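Comville kitchenware maker to move whisk and utensil assembly under one roof

Trundel, the Comville manufacturer of kitchen hand tools, will consolidate its two production sites in December, moving whisk and utensil assembly from its Beltrán Street building to the larger plant on the north side of town.

The move affects 130 employees. The company said no positions will be cut, although the evening shift at Beltrán Street will end and its workers will be offered places on a day or early-morning schedule at the north plant. Day shifts there begin at 6 a.m.

Production manager Aurelio Rivas told the city's planning board that the older building can no longer meet the electrical load required by the company's wire-forming machines. The machines draw stainless wire from spools, cut it to length and bend it into loops before the ends are gathered and seated in the handle. At present, loops are formed at the north plant and trucked across town to Beltrán Street, where the handles are fitted.

"We form the wire in one building and put the handle on in another," Rivas said. "Each batch gets loaded, driven, unloaded and inspected a second time. The second inspection exists only for damage picked up on the truck."

Bent loops are the most common defect found at that second inspection. According to figures the company submitted with its application, transport damage accounted for 27 percent of rejected whisks over the past year. The remainder were rejected for loose wires at the handle, uneven loop length or flaws in the molded plastic.

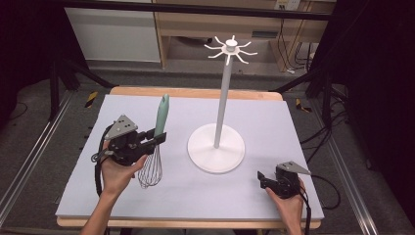 A whisk with a mint-green plastic handle and wire loops.

The planning board approved the application with two conditions. Trundel must resurface the access road on the east side of the plant before deliveries increase, and it must limit truck movements between 10 p.m. and 5 a.m. The company had asked for unrestricted hours but withdrew the request after residents on the adjoining streets filed written objections. Most of the letters concerned reversing alarms.

A third proposed condition, which would have required a sound wall along the rear lot line, was dropped. A noise survey attached to the application put the plant's output at the nearest house at or below 60 decibels with the loading doors closed. The board asked for the survey to be repeated once the new line is running.

The plastic handles will continue to come from Vondomex, an outside molding supplier. Trundel considered bringing molding in-house and decided against it on cost. Vondomex ships handles in bulk cartons, which will now be received at the north plant directly. The receiving area is being extended by one dock, and racking from Beltrán Street will be reused where it meets the current load rating.

The assembly line itself will change in one respect. At Beltrán Street, the wire ends are pressed into the handle and sealed in a separate room, a layout dictated by the position of the building's only suitable exhaust duct. At the north plant the sealing station will sit directly after the press, with its own extraction hood. Rivas said the shorter distance should reduce the number of handles in which the wires shift before the sealant sets.

Sealing has received attention from the company's retail customers as well. A gap between wire and handle lets water in during washing, and a whisk that holds water in the handle may drip after it has been dried and put away. Trundel tests a sample from each batch by submerging the handle end in warm water, drying the outside and weighing it. Any gain in weight fails the batch. The test bench will be among the last items moved, so that batches finished at Beltrán Street during the changeover can be checked before they ship.

The company plans to build up stock ahead of the move. Assembly will stop for about two weeks while the presses are dismantled, transported and recalibrated – wire forming will continue during that period, with finished loops stored on racks at the north plant. Spatulas and ladles, which use a simpler press, are expected to restart first. Whisks will follow once the sealing station has been inspected.

No buyer has been named for the Beltrán Street building. It is zoned for light industry, and the city has said it would not oppose a continued industrial use. A change to residential or retail use would require a new application and an assessment of the ground beneath the former plating room, which has been closed since before Trundel took over the site. The company will keep responsibility for security and heating there until a sale is completed.

Road work on the east side is scheduled to begin first. During resurfacing, deliveries will use the main entrance, and the sidewalk opposite will remain open. Copies of the approved plans and the noise survey are available at the planning counter in Comville City Hall during regular office hours.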